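# Evaluation of the Ravero Two-Arm Teaching Kit

Naima Ait Ali, Wael Bennani
Project report, November 2025

## 1. Purpose

The department asked for a recommendation on whether the Ravero kit should replace the single-arm units now used in the second-year manipulation lab. We assembled one kit, ran it through the tasks in the current lab handbook and added a short set of two-arm tasks. The reseller, Flillell, supplied the kit on a trial basis and had no part in the testing. The quoted price is $3651 without the extended finger set, which adds $249.

## 2. Setup

Assembly followed the printed guide except for step 14, where the cable order shown for the wrist does not match the connectors. Swapping the last two connectors corrects it. The arms were mounted on a wooden bench at facing positions with overlapping reach. The Shehata control package installed without errors on the lab machine, but the first calibration failed on one arm until the firmware was updated by hand. The update is described only in the release notes.

Printed fingers are held by screws and can be changed with one hex key. A full change on one gripper took us 33 minutes the first time, mostly spent re-zeroing the jaw. Later changes were faster but were not timed.

## 3. Tasks

Tasks were run under teleoperation with each of us as operator in turn.

1. Single-arm pick and place, from the handbook.
2. Holding a long part with one arm while the other approaches it.
3. Passing a part between arms.
4. Placing a ring on an upright part.

We logged 38 attempts in total. An attempt counted as a failure if a part was dropped, if either arm hit its current limit, or if the operator stopped the run. Attempts interrupted by a software fault were repeated and do not appear in the log.

## 4. Observations

Task 1 gave no trouble. The arm is slower than the Pradholm unit we have now, but it settles with less overshoot and the handbook procedure needs no changes.

Tasks 2 and 3 depend heavily on finger choice. The standard fingers let a round part roll in the jaw, and the operator then has to correct the angle with the wrist. The orange clamp attachment wraps around the part and removes most of this problem. It also adds width, so the other arm has to come in at a lower angle to stay clear. Both of us misjudged this at first, and the guide says nothing about it.

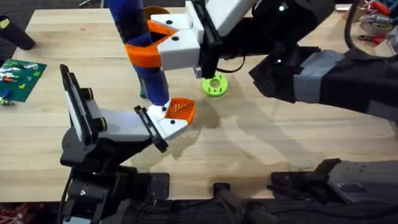
*Figure 1. Both grippers at the bench, with the blue cylinder held in the orange clamp and the lime-green ring on the table.*

Task 4 was the hardest. Small errors in the held angle become large at the lower end of a long part — a calibration matter as much as an operator one. We recommend that students recalibrate both arms before attempting it.

## 5. Limitations

One kit was tested by two operators who already knew the software. We did not test wear on the printed fingers, and we have no data on how the joints behave after a full term of use.

## 6. Recommendation

The kit is suitable for the lab if the extended finger set is bought with it. Without that set, tasks 2 and 3 would take up more lab time than the schedule allows. The wrist cable correction and the firmware update should be added to the handbook before students use the kit.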